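Putting the groceries away, again and again

By a staff writer
09/10/2026

The basket has to be filled before the shift ends, and the shift never really ends. At Savero, a small automation firm that wants to sell a kitchen helper to aged-care homes, the job is to put groceries into a basket. An operator wears a headset and a pair of tracked gloves, and a simulated robot copies what the operator's hands do. Each attempt is saved. When it is done, the table is reset and the operator goes again.

The company calls the project Esteban. Its aim is to teach a two-handed robot to tidy by giving it examples to learn from, in place of rules written out by hand. The groceries are the ordinary kind, butter and milk among them, and the basket is wicker with a cloth liner.

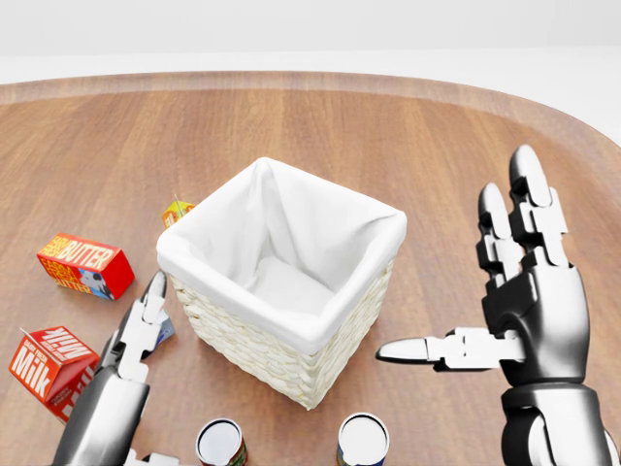
An operator is asked for 40 good attempts a session. A good attempt is one where the item goes in without being dropped, squeezed through the other hand or dragged over the rim. The rest are kept in a separate folder. Savero's engineers used to delete them, but stopped last November after they found that a system trained only on clean runs had no idea what to do once a can rolled away.

The work is harder than it sounds. There is no feeling in the gloves, so operators judge a grip by eye. Thumbs are the usual trouble. A person curls a thumb around a carton without thinking, while the robot's thumb has to be brought across on purpose, and new operators tend to leave it sticking out. Most take a few sessions before their attempts are smooth enough to use.

Doing all this in simulation saves money and broken eggs. A real pair of hands wears out and has to be serviced. The simulated pair can be run on any decent computer, and the table can be swapped or the items moved at the press of a key. From one person's attempt, the software can also produce variations, with the goods nudged a little and the hands' path adjusted to suit.
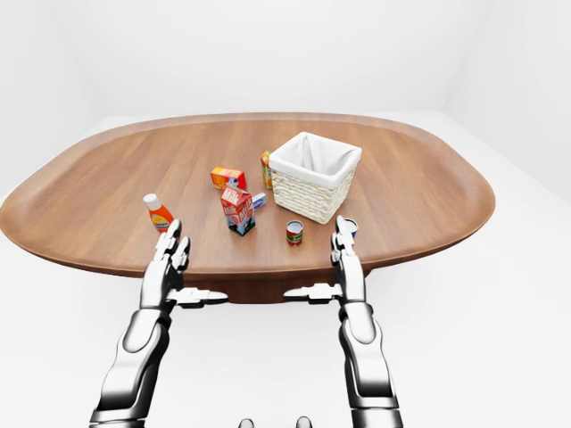

Image: Savero / Project Esteban

Those variations are where the numbers grow. The first release of the grocery set had 200 human attempts, stretched by software to 1000. The second will start from 300, recorded by more people, as the early set leaned too heavily on one right-handed operator. The system had learned to reach across its own body for things its left hand could easily have picked up.

Small choices like that turn up everywhere in the data. If operators always start with the milk, so does the robot. If they pause to scratch an ear, the pause is learned too. Savero now gives its people a loose order of items that changes with each session, and trims the dead time at either end of a recording – though not in the middle, where a pause may mean the operator was working something out.

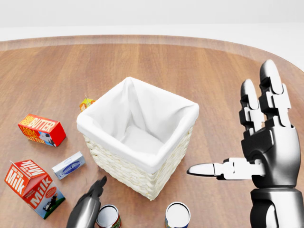

Kurwood, writing in response to an early version of the set, was not persuaded that more attempts were the answer. The bigger gap, the reply said, was in what a simulator leaves out: a damp carton, a bag that sags, a liner that catches on a fingertip. It suggested spending the next round of money on fewer recordings with real hands, and using the simulated ones to fill in around them.

Savero says it will do some of both. A bench with a physical robot is being set up at its Skiromitz site, with the same shopping list and a basket bought to match. Operators will move between the two, using the same gloves, and the recordings will be stored in one format so they can be trained on together. The grocery task stays as it is until then. Unpacking the basket comes next.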